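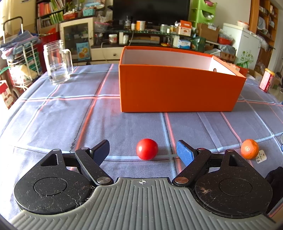

Cincombe toy library asks families to sort their boxes at home

Monday, March 12, 2018

The toy library in Cincombe has started a new way to receive donations. Families are now asked to sort small things on their own table before they bring them, and to put each kind in a separate open box.

Until now everything came in mixed bags. Last year the library received 2804 small items, and many of them waited for months in the back room of the Slanina hall. Balls were lying together with puzzle pieces, spoons and old keys.

The advice sheet is short. Spread a cloth on the table, so round things do not roll so fast. Keep fruit and other food apart from the toys. Any bright box will do, such as the orange one with white inside on the checked tablecloth. Glass jars and mugs are not accepted, with or without a handle.

A card with a picture may be put in the box for children who do not read yet. The library in Stiltville has worked in this manner for four years and lent its sheet to Cincombe.

Donations are taken at the side door of the hall, on Hurau Street, for the next six weeks. The sorted toys can be borrowed from September. Large toys should still be announced by telephone first.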